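Mug trees: yes or no?
Rastell Home Forum > Kitchen > Storage and Shelves

jistadance
Thursday, August 20, 2026
I finally cleared the mugs out of my upper cabinet and I am so happy with it!

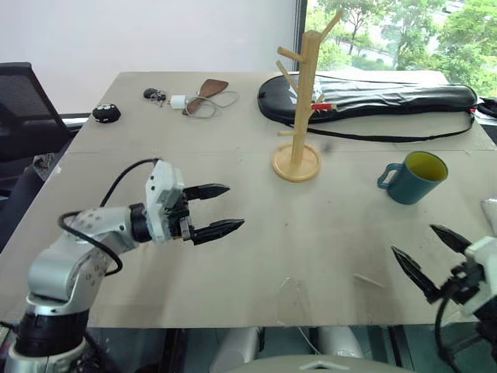

We have a tiny kitchen (the counter by the window is 19 inches deep, that's it) and the mugs were eating a whole shelf. Now that shelf holds all my baking stuff and I can reach the flour without a stool. Anyone else gone this way? I want to hear what you hang and what you keep put away.

brabec_m
Love mine, had it for years. Get the heavy ones on the low pegs, and put them on opposite sides or the whole thing leans when you grab one. Wood is so much nicer than the wire kind too, no clinking!

Plendico
Going to be the grump here. I gave mine away in June. Dust! If you drink from the same two mugs every day, the others just sit there getting a film on them. Hooks under the shelf did the job for me and left the counter free.

jistadance
Hooks would be great but we rent, and I'm not drilling into that cabinet. Dust hasn't bothered me, we go through every mug by dinner, ha.

brabec_m
Plendico, hooks have the same dust though? They're just higher up.

Plendico
Upside down under a shelf they get less of it. Not none, I'll give you that.

oatmilk156
Team tree! One tip, check the handles first. My big soup mugs have a narrow loop and won't go over the peg at all, so those went back in the cabinet. Also a dab of felt under the base if your counter is slick.

jistadance
Felt, yes, adding it to the list. Thank you!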